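Home Courses Projects Reports Downloads Contact

Puko: a thumbnail cache for large video folders

Project report, Introduction to Software Projects
Muchen Zeng
Iruvside College, Department of Computing

1. Background

In our department the students keep their video files on a shared server with the name Rebelo. When a person opens a folder on Rebelo in a normal file viewer, the viewer makes one small picture for every video. For a short folder this is no problem. For a long folder the viewer must open each file over the network, read the header, decode a frame, make it small, and show it. The next person who opens the same folder makes the viewer do all this work again, and sometimes even the same person must wait again, if the local cache was cleaned in the meantime.

My project is a program that does this work one time only and keeps the result. The name of the program is Puko. It is written in Python and uses OpenCV for the decoding and SQLite for the storage. The program has two parts, an indexer and a small web page where the thumbnails are shown in a grid.

The goals I wrote in the proposal in September were the following:

- A folder that was already indexed should open without decoding any video.
- If a file is changed, its old thumbnail must not be shown.
- One damaged file must not stop the whole run.
- The program must be usable without administrator rights.

I did not plan to support search or tags. Several classmates asked for this later, and I come back to it in section 6.

2. How the cache key is made

The most important decision was how to recognize a file. My first idea was to use only the path. This is very fast, but it gives a wrong result if a person exports a video a second time with the same name, and this happens very often, because many people call their file "final".

My second idea was to compute a hash of the complete content. This is correct but slow. To compute the hash the program must read the whole file over the network, and then there is almost no advantage over making the thumbnail again.

The third version, which is the one I kept, combines the path, the file size, the modification time, and a hash of a small block from the start and a small block from the end of the file. The block at the end is useful, as some video containers write their index there, so it changes when the video is exported again even if the size stays equal by chance. I could construct a file by hand that deceives this key, but I did not meet such a file in real folders.

The key is stored as text. In the beginning I stored it as a binary value, and it made the debugging unpleasant, because I could not copy it from the terminal.

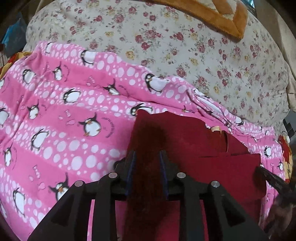
The table in SQLite has one row for each file. The row contains the key, the path, the thumbnail as JPEG data, the width and height of the original video, and a status column. The status can be "ok", "failed" or "waiting". I first wanted to save the thumbnails as separate files and only store the paths in the table. With this design the table and the folder could disagree after a crash, and I needed an additional cleaning step. When the JPEG data is inside the database, a row is either written completely or it is not written.

3. Choosing the frame

It looks natural to take the first frame of the video, but the first frame is very often black. I take a frame at a fixed fraction of the total length instead. If the average brightness of this frame is very low, the program moves forward and tries again, 5 times at most. After this it accepts whatever frame it has. A video that is really dark everywhere gets a dark thumbnail, and I think this is right.

To move to a position I used the set method of VideoCapture. I must mention one difficulty. For some files the reported number of frames is zero or negative, and then the position I compute has no sense. In this case Puko reads frames from the beginning one by one and keeps the last one it could decode before a limit. This is slower but it always ends.

I also learned that read() returns two values and that the first one must be checked each time. In my early code I checked it only for the first frame. The error then appeared much later, inside the resize function, with a message that said nothing about the video.

4. Parallel work

The indexer uses a pool of worker processes. The workers only decode and resize. They do not write to the database. They send the finished thumbnail through a queue to the main process, and the main process is the only writer. Before I had this rule I received the message "database is locked" many times. I tried to solve it with a longer timeout, and the message became rare but did not disappear. With one writer it is gone.

A worker can also die completely when a damaged file crashes the decoder. Python cannot catch this as an exception. For this reason the main process sets the row to "waiting" before it gives the file to a worker. When the indexer starts the next time and finds a row which is still "waiting", it changes the row to "failed" and continues with the other files. The user can ask for a new attempt with the option --retry.

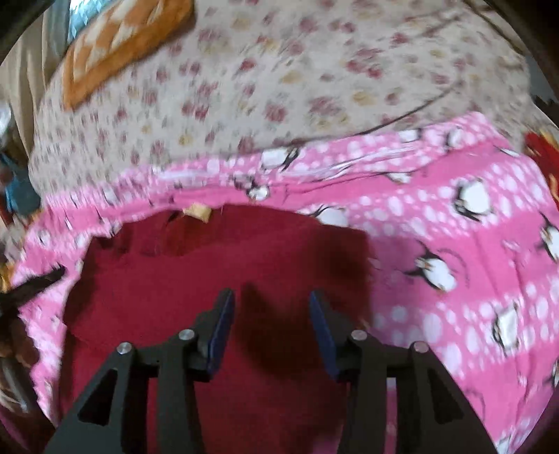
Figure 2. Gripper over a dark maroon cloth, pink penguin-print blanket below.

5. Tests

For testing I made a folder on Rebelo with the name Gumwood. It contains 500 video files which I collected from older course folders with permission. The files are of different length and come in different containers. I wanted a folder that is as untidy as a real one, so I did not rename anything, and I left in the files with spaces and accents in the name.

The test had three steps. First I indexed the empty cache. Then I opened the grid page again without a change and looked in the log to see if any file was decoded. No file was decoded, so the first goal is reached. In the last step I exported 274 of the files again with the same names and ran the indexer one more time. It made new thumbnails for exactly these files and left the other rows as they were.

During the first step 3 files ended with the status "failed". I opened them by hand in a desktop player. Two of them did not play there either. The last one played with sound only, because it has no video track. It would be better to give such a file its own status and a small sound symbol in the grid, but at present Puko shows the same gray box for all of them.

I did not make a careful measurement of the time. The load on Rebelo is very different in the morning and in the evening, and my numbers from two runs did not agree well enough to print them here.

6. Problems and open points

Moved files are treated as new files. The path is a part of the key, so if someone moves a complete folder, everything is indexed again and the old rows stay in the database. There is a command, puko clean, that deletes rows whose file does not exist anymore. It has to be started by hand.

Vertical videos from phones are sometimes shown lying on the side. Whether this happens depends on the version of OpenCV and on the backend that was built into it. On my own laptop the rotation is applied and on the lab computers it is not. I added an option to switch the rotation off or on, but the user must know which one is needed.

The grid page loads all thumbnails of a folder together. For Gumwood this is acceptable in Firefox, but the scrolling is not smooth on the older lab computers. Loading only the visible rows would be the correct solution. I started this in a separate branch and it is not finished.

About tags and search: the table could hold one more column without trouble. The harder question is who is allowed to write the tags on a shared server, and I had no time to think about it well.

7. How to run it

The program needs Python, OpenCV and a folder where the user may write. The commands are:

puko index FOLDER
puko serve FOLDER
puko clean

The database is created in the home folder of the user. Another place can be given with the option --db. If two users want to share one database, only one of them should run the indexer at a time. The grid page opens the file in read-only mode, so any number of people can look at it meanwhile.

The source code and the test log are in the course repository under the folder puko.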